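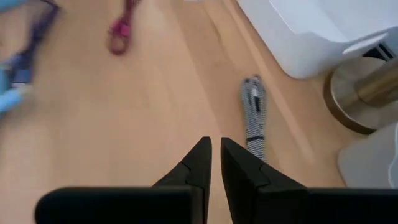 31 May 2019
By Okthorpe Ledger Lines

Print | E-mail

1/ The county's job numbers came out this morning and unemployment in Okthorpe is down again. I have read the whole release so you can go to lunch.

2/ First, the good part. The rate is down. The county would like you to know it's down. The word "down" is in the headline, the first paragraph, and the caption of a chart that also goes down.

3/ The rate falls when people find work. It also falls when people quit looking, or move to Trerance, where the rents are lower and there's a bus after 7 p.m. The release covers the first group at length.

4/ Page four has the labor force figure, which is the number of people working plus the number looking. It fell too. It gets one sentence and the sentence is in a footnote.

5/ Now, Ketilsson. You knew I'd get to Ketilsson.

6/ For anyone new: Ketilsson is the parts distributor out past the fairgrounds. When it asked for the tax break it promised 479 jobs. There was a banner with 479 on it. I believe the banner is still in the lobby of the county building, behind the ficus.

7/ The company's own filing, which it has to hand in every January to keep the tax break, lists 200 people on payroll. The filing is a public record. You go to the second floor and ask for it and somebody goes into the back for a while.

8/ The county calls this "on track." I asked what track. I was told the agreement measures "positions created or supported," and that "supported" takes in the sandwich place, the uniform service, and the people who repaved the turn lane.

9/ I like the sandwich place. I'm happy to hear I've been supporting it as part of an industrial strategy.

10/ Of those 200, the filing says how many are hired directly by Ketilsson and how many come through Stundau, the staffing outfit. Or it has a box for that. The box says "see attached." Nothing is attached.

11/ I went back to the second floor and asked about the attachment. The clerk was very nice. The clerk looked at the box, looked at me, and said "huh." Best answer I've had from the county this year.

12/ Why it matters: a direct hire out there gets health insurance after a probation period. A Stundau worker gets health insurance after becoming a direct hire. You can see how a person might wait a while.

13/ Stundau has 17 openings listed at the site today. I went through all of them, because this is what my Fridays are like. Six are the same job with the words in a different order.

14/ "Material Handler." "Handler, Materials." "Warehouse Associate (Material Handling)." "Associate, Materials." "Handling Associate II." "Material Flow Specialist." I'd hold out for specialist if I were you. Same hourly pay, but think of the holiday letter.

15/ This is how you get a "record number of openings," by the way. It's in the release, paragraph three. The openings count comes from online listings, and online listings breed.

16/ Somebody always says: if there are so many openings and so few people, pay has to go up. I was taught that as well. I remember the graph. It was a good graph.

17/ The average weekly wage is in the release. It's up! It is up by less than the price of things, a fact you can find by opening a second document the county doesn't link to.

18/ And the average has a dentist in it. Several dentists. Okthorpe added a medical building last year and good for us, but a dentist and five people at the register do not all make the average of a dentist and five people at the register.

19/ A median would help. I asked if there's a median. There's a median for the state and one for the metro area. For the county there's an email address.

20/ To be fair, and I'm told I should try it: the county is better off than it was in the bad years. The hardware store is hiring. The clinic can't find enough aides. My own nephew has a job, and for a long time the smart money was against it.

21/ But go look at what came back. We lost the kind of job with a pension and a softball team. We got the kind where they text you your hours the night before. Each one counts as one.

22/ Part time counts as one too. If you have two part-time jobs, the household survey counts you as one employed person and the payroll survey counts two jobs. So you personally may be an economic boom. Get some rest.

23/ The county board takes up the Ketilsson agreement again next month. The staff memo recommends renewing it as is. The memo says asking for a breakdown of direct and temporary hires would be "administratively burdensome."

24/ I'd offer that every temp out there has a badge, a time card, and a pay stub from a different company. Someone has this number. Someone is sending somebody an invoice with this number on it.

25/ What I'd ask the board for, if they let me have the microphone again: the attachment. The missing one. Then a county median wage once a year, even a late one. Then a date by which 479 either shows up or comes off the banner.

26/ Trerance does this, for what it's worth. Their agreements have a line that says if you're short on jobs, you pay back a share of the break. I'm told this makes Trerance "less competitive." See post 3 regarding who is moving where.

27/ A few of you have asked whether I've been out to the Ketilsson building. I've been to the parking lot. It's a big parking lot. Somebody was thinking of 479 when they painted it.

28/ Correction to 14: a reader who works out there tells me Material Flow Specialist does pay more than the others. It's a quarter an hour. I regret the error and congratulate the specialists.

29/ Next month's numbers come out on the usual schedule, at the usual hour, with the usual headline. I'll be reading the footnotes with a sandwich. Supported positions, you're welcome.

30/ Somebody asked for the room number on the second floor. It's the one past the water fountain that doesn't work. Bring quarters for the copier.

Comments

turnlane_ted_no_relation
I drove for Stundau two winters. They told me ninety days and then direct. Day eighty-eight they moved me to a different client and the clock started over. Ask about that one too.

OkthorpeMom3
You're always so negative about this company. My husband got on there and it's been good for us. He is direct though.

pencilpusher
Small thing on 22, you have the surveys right but the county rate isn't really from the household survey at this size. It's modeled. The sample here would fit in a minivan.

fairgrounds rd
When is the board meeting? The website says the second Tuesday and the sign on the door says Monday.

pencilpusher
The sign is old. Go by the website, and get there early if you want to talk, they cut off the list at the start.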